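FOR IMMEDIATE RELEASE
May 22, 2024

Testuvine opens a second sound stage and a proper post floor

Hi, I'm Na-rae So, and I run Testuvine. We make TV drama, commercials and the occasional short film that pays us in sandwiches. I usually get someone else to write these announcements, but I've been waiting so long to share this one that I wanted to do it myself!

As of this week we have 2 sound stages under one roof. Stage B is open for bookings, and it sits right across the loading dock from Stage A, so a crew can shoot on one side while the art department builds on the other. If you've ever tried to strike a kitchen set at midnight so a courtroom can go up by breakfast, you know why I'm so happy.

The new stage has a 40-foot cyclorama wall, a full lighting grid and its own makeup room (with windows, because our makeup team asked very loudly). Upstairs we've put in 4 edit suites and a small color room. Producers can now bring us a script, shoot it, cut it and walk out with a finished show without once moving their car.

The first production on Stage B is Gellow, our six-part family drama about two sisters who inherit their aunt's boarding house and can't agree on a single thing in it. Most of the story happens indoors — bedrooms, hallways, one very crowded pantry — so we needed the space. We're making it with our friends at Wilex, who are handling distribution, and Fröhlich is looking after the score. I've heard the first theme and I've been humming it in the elevator ever since.
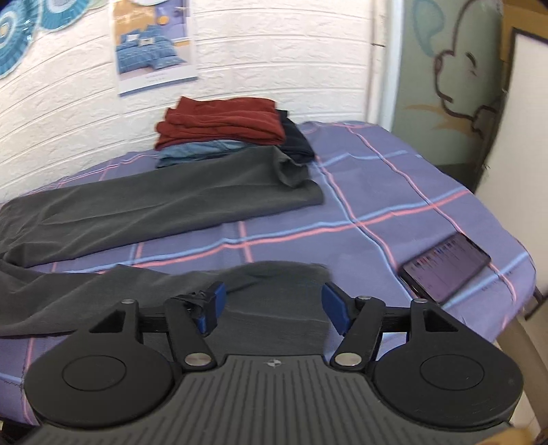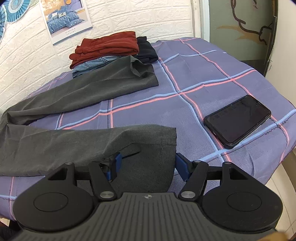

Gray fabric on a bed with a lavender-purple plaid sheet.

We're casting background for Gellow now and would love to see new faces. We need 500 extras over the whole shoot, all ages, no experience required. You'll get fed, you'll get paid, and you'll do a fair amount of sitting around, so bring a book. We wrap in December.

For outside productions, Stage B rents by the day or by the week, and the rate includes power, parking and a stage manager. Student films get a reduced rate on any day we'd otherwise be dark. I started out on student films with borrowed lights, and I still remember which studios picked up the phone — so please call us, even if your budget makes you blush.

Tours are by appointment. Ask at the front desk and one of us will walk you through both stages and the post floor.

Media contact: Na-rae So, Testuvine
Stage bookings and extras casting: Testuvine production office

###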